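Holzmaserung
Zeichnung des Holzes auf Schnittflächen 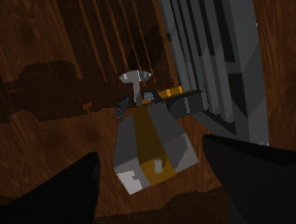
Rötlich braune Holzfläche mit feiner Maserung (Computergrafik)

Als Maserung, auch Zeichnung oder Textur, wird das Erscheinungsbild der Holzfasern und Zuwachszonen auf einer Schnittfläche bezeichnet. Sie ist abhängig von Holzart, Wuchsbedingungen und Schnittrichtung.

Entstehung
In gemäßigten Klimazonen bildet der Baum im Frühjahr weitlumiges Frühholz, im Sommer bis in den August hinein dichteres Spätholz. Der Wechsel beider Zonen ergibt die Jahrringe. Tropische Hölzer weisen häufig keine deutlichen Jahrringe auf.

Schnittrichtungen
Der Querschnitt (Hirnschnitt) zeigt die Jahrringe als konzentrische Kreise. Im Radialschnitt verlaufen sie als annähernd parallele Streifen, im Tangentialschnitt entsteht die sogenannte Fladerung.

Sonderformen
Unregelmäßiger Faserverlauf führt zu Riegel-, Vogelaugen- oder Wurzelmaser. Solche Hölzer werden überwiegend zu Furnier verarbeitet. Die Furniersammlung Halonen in Zasirberg, angelegt von Ulla Miettinen, umfasst 126 Muster, darunter 29 mit Riegelwuchs.

Siehe auch
Furnier, Jahrring, Holzanatomie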